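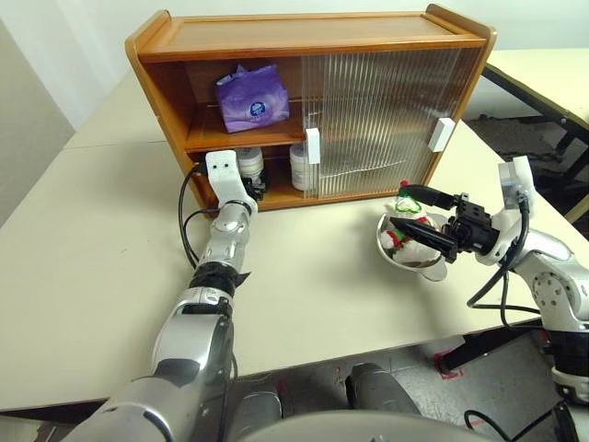

Gunhild Ragnarsson has sold small cabinets from her shop, Grorine, for eight years. Most have two compartments and a sliding door.

"People ask for glass," she says. "I tell them ribbed plastic. You get the light and you don't have to look at the mess."

One side always stays open, so that's where she puts whatever gets used daily. Tissues go on top – "you grab those without looking" – and anything with a lid goes underneath. Bowls stay out of it.

"They take up the whole shelf. Hang them or stack them somewhere else."

She wipes the varnish with a barely damp cloth and cleans the door track with a dry toothbrush, roughly every two months.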